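Can a robot unpack my groceries yet?

Every time I put out one of these newsletters, someone writes back to ask when the machines are coming to do the dishes. Fair enough! I've been writing about warehouse gear for a good while now and I still do my own dishes, so I feel the pain personally. This month I thought I'd have a proper go at the question, or at least at the bit of it I find most interesting, which is putting stuff away.

You know the job. You get home, there are bags on the bench, there's a parcel by the door, and everything has to go from where it is to where it lives. It's dull work and most of us could do it half asleep. For a machine it's still a right pain, and the reason is packaging.

I rang Odair Lacerda about this. He used to look after the picking line at Kadstead, back when they were trying to get a pair of arms to fill snack orders for vending machines, and he has opinions. Boxes were easy, he told me. Tins were easy. Then they got to anything in a crinkly wrapper and the whole line slowed to a crawl. "A chip packet has no shape," he said. "It has a mood." The arm would pinch a bit of film and miss the food, or it would get the food and flatten it. They ran a trial of 300 mixed items one afternoon, and he reckons he could have packed the lot by hand before morning tea.

I asked whether that's changed and he said yes, quite a bit, but mostly for shops and not so much for homes. Fonex has a packing cell that he rates (he's seen it run, I haven't), and it gets through 658 items in a shift with one person keeping an eye on it. The catch is that every item comes down the same chute, under the same lights, the same way up. My kitchen doesn't have a chute. My kitchen has a colander full of onions sitting on top of the mail.

So the home side is where it gets interesting. The thinking I keep hearing is that you teach a machine by showing it people doing the job, over and over, in ordinary rooms with ordinary clutter. Plenty of that is done with hand-held grippers now. You hold the thing, you squeeze, you pick up the item with the same sort of fingers the robot will have, and the robot has something to copy later on. I like this idea a lot more than I expected to. It's cheap, for a start, and you get real lounge rooms and real mess, which the labs have never been much good at faking.
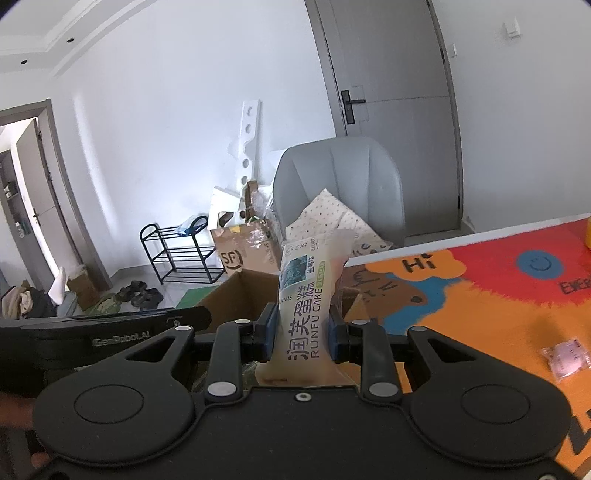

A wrapped snack cake between two gripper fingers, with the boxes and bubble wrap still waiting behind.

Soft cake, slippery wrapper, and you want it to arrive on the shelf still looking like cake. I tried the same thing at home with a pair of salad tongs and a lamington and I won't be sharing the results.

Ichikawa is meant to be showing a kitchen arm in March, and I've put my name down for the demo day in Brernden. The brochure promises it can put away a full shop, though the fine print says 80 known products, and I don't think my brand of crumpets is going to be on the list. I'm taking a bag of my own groceries regardless. If they let me try it I'll report back, squashed bread and all.

As for my answer, I'd say shop floors are there for the easy stuff and getting close on the fiddly stuff. For homes, I wouldn't clear a spot beside the fridge just yet - maybe measure it, though. Odair is gloomier than I am and won't hear of it inside ten years. We've got a carton of beer riding on it.

If you've seen one of these things working in an actual house, hit reply and tell me what it could pick up and what it dropped. I read all of them, usually with a cuppa while the dishes soak.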